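The Apple Club
At a high school in Plolach, 18 students are spending their summer teaching an arm to set a table
8 August 2022
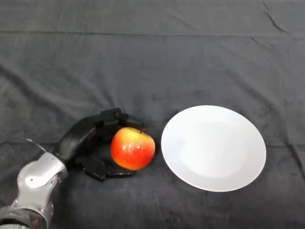 The club's gripper around an apple, with the plate alongside.

The rules fit on one sheet of paper taped to the door. Pick up the fruit. Put it on the plate. Don't bruise it. Teams get four minutes and can't touch anything once the clock starts.

That is the first task in the regional student robotics meet, and the Plolach High robotics club has been working on it since June. The club meets in the old sewing room, where the outlets are good and the tables are heavy enough that they don't shake when the arm moves.

Adom Quansah teaches physics and started the club with 12 students. It has 18 now. He used to run a more usual kind of program, with wheeled robots that pushed balls into goals. Students liked it, but he felt the same few kids did all the driving.

"With an arm, you spend most of the day looking at numbers and arguing," Quansah says. "Everybody can argue."

The arm was bought used. With shipping it cost the club $2,289, paid for by two car washes and a grant from Dankwa, a packaging company across the river. The gripper is the students' own work. They call it Sterik, and nobody on the current team will say where the name came from. It has two black fingers, the upper one made up of stepped blocks, and the lower one has given them the most trouble. It has to slide in close to the cloth and get under the fruit. Early versions came in too high and pushed the apple off the table.

The cloth matters more than visitors expect. The meet uses a dark one, so the club practices on charcoal gray. On the bare tabletop the apples rolled. On cloth they mostly stay put, but a fold can catch a fingertip, and then the whole approach is off by the width of a pencil. One group wanted to iron the cloth before every run. Quansah said no. The judges won't be ironing theirs.

Software is handled by a second group at the back of the room. Their program, Nandov, finds the plate first and works backward to the fruit. White on dark gray is easy to find. Apples are harder, and shiny ones are the worst, as a bright spot on the skin can throw off the guess about where the middle is. The students keep a bag of mixed reds and greens and swap them between runs.

Bruised apples go home with whoever wants them. There was a lot of applesauce in June.

The second task at the meet is a pear. They haven't started on the pear.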